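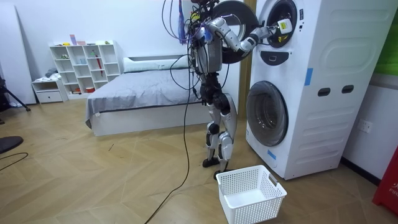 Laundry corner, upper machine open, basket on the floor.

Vumitz Laundry Corner Notes

README for the Vumitz laundry set
Last edited 16/12/2021

Contents

This folder covers one household chore: moving laundry between a stacked washer-dryer and a basket. It holds 220 clips, a list of the laundry items and a label file. The kitchen and hallway sets are kept in separate folders, Rasis and Nigatu, and use the same label layout.

The room

The machines are white and stacked against the wall, one round door over the other. The floor is wood. The upper door swings out to the left and opens wide enough to leave the drum clear. A white plastic laundry basket goes on the floor in front of the stack. Its place is not marked, so it shifts from clip to clip. Check the basket field in the label file before comparing positions.

Laundry items

There are 144 items on the list, grouped as follows:

towels – hand, bath and dish
tops – T-shirts, long sleeves, two sweatshirts
bottoms – jeans, shorts, pajama pants
small – socks, washcloths, pillowcases

Socks are listed singly. A pair is two items. Fitted sheets were dropped in March after they kept wrapping around everything else in the load, and the item numbers they had were not reused.

Activities

Each clip has one of 4 activity labels.

load – items go from the basket into a drum
unload – items go from a drum into the basket
sort – items are moved between piles on the floor
door – a door is opened or closed and nothing else happens

A clip where the door is opened and then the drum is emptied is labeled unload. Reaching into the drum counts as part of unload even if the first grab comes back with nothing.

Label file

One row per clip. Columns: clip, activity, machine (upper or lower), door at start, door at end, basket, items. The items column uses the numbers from the item list, separated by semicolons. Where an item could not be told apart from the rest of the load, the entry is 0.

Known problems

6 clips have the wrong machine entered. They are listed in fixes.txt and the label file has not been changed yet.
Dark socks inside the drum are hard to make out. Many are entered as 0.
Item names were shortened after the Atadia release, so older label files will not match by name. Match by number.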